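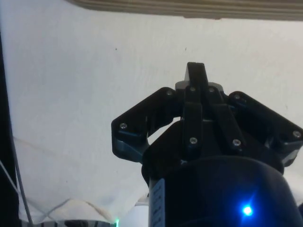

Black housing with blue indicator light

Home | List Archive | By Thread | By Date | Subscribe

Last updated: Nov 21, 2018

Subject: Re: Loan of bound newspapers, Wamville series
From: Dilwyn Gittins
To: Regional Newspaper Holdings List

Dear Members,

Thank you to all who wrote in response to Mr. Llewellyn's message, which is quoted below for reference. The Wamville Library has now reviewed the comments received and wishes to set out its position on the lending of bound newspapers.

Requests already approved will be honored on the original terms. New requests for bound volumes will be accepted only from member libraries that have a supervised reading room. Volumes may not be sent on to a third library, and they may not be taken home by readers under any circumstances.

The loan period is 40 days, counted from the date of dispatch. One renewal may be requested in writing, and the request should reach the Wamville office at least 7 days before the volume is due. Renewals are refused where another member is waiting.

With regard to condition, the borrowing library is asked to complete the gray slip enclosed with each volume before it is shown to a reader. Loose leaves should be left in their place. Please do not repair tears with tape of any kind, including tape sold as safe for archives. Volume 222 came back to us in the spring with two pages mended in this way, and it has been withdrawn from lending until the work can be undone.

Mr. Llewellyn asked whether the Prostetti volumes fall under the same rules. They do, with the exception of the Văduva bequest, which may be consulted at Wamville only. The terms of the bequest do not allow us any choice in the matter.

Members who hold duplicates of the missing November issues are invited to contact this office directly.

Yours faithfully,

Dilwyn Gittins
Loans and Access
Wamville Library

> From: Tudur Llewellyn
> Subject: Loan of bound newspapers, Wamville series
>
> Dear colleagues,
>
> The Irumach Reading Room has a reader who wishes to consult
> a long run of the Wamville series for a history of the county
> grain trade. The printed list shows 297 volumes, but it does
> not state which of them may be lent.
>
> I would be grateful to know the current loan period, and
> whether the Prostetti volumes are treated in the same way.
> Our own copies stop short of the years required.
>
> With thanks,
> Tudur Llewellyn
> Irumach Reading Room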